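Budget math for the second pair

8/31/22

So I finally sat down with the spreadsheet last night, and it hurt a little less than I thought it would. When I started this whole hand-held gripper thing in May I had one pair, a bag of spare pads and no plan at all for what came next. Now Kha Bùi is joining me on the recording side (yay!) and we need a second pair, which means I have to think like a grown-up about money.

The quote from Calton came in at 870 for the pair, cables included. Plerby wanted less up front, but their finger pads are sold separately and you have to buy them in packs of 24, and I do not have anywhere near that many fingers to cover. I went back and forth on it for days. Maarten Verstraete, who has bought way more of this stuff than I have, told me to stop looking at the sticker price and add up what I'd spend by next May – pads, cables, chargers, the lot. Once I did that, Calton won pretty easily.
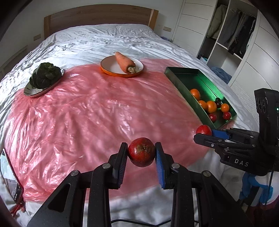
Then there's the boring stuff, which I always forget to budget for. Food, for one! Apples, oranges, carrots and greens are cheap by the piece, but they bruise, and a bruised apple goes straight into my lunch. I've put in a grocery line now, and a smaller one for dishes. Trays with a raised edge are worth paying for, by the way. Bowls I get secondhand. Plastic sheeting gets its own line too, because I'm tired of doing laundry every time we work with produce.

I also set aside 400 for repairs, and Kha thinks that's too much. Maybe it is! But I've already been through one cable and a set of screws, and the shop on Dương's list that does small fixes charges by the hour, so I'd rather have the money sitting there than go begging to myself in the winter.

What I'm not buying this year: a proper table with adjustable legs (Prundel makes a gorgeous one and I've had the tab open forever), a second laptop, or the fancy carrying case. The case is the one I keep waffling on. The grippers travel in a padded lunch bag right now and it's fine – a bit snug with the cables in.

Lead time from Calton is 8 weeks, so I'm ordering this week and paying the deposit out of savings. If anyone has used their pads for longer than a season, please leave a comment and tell me how they held up. I still haven't decided how many spares to add to the order.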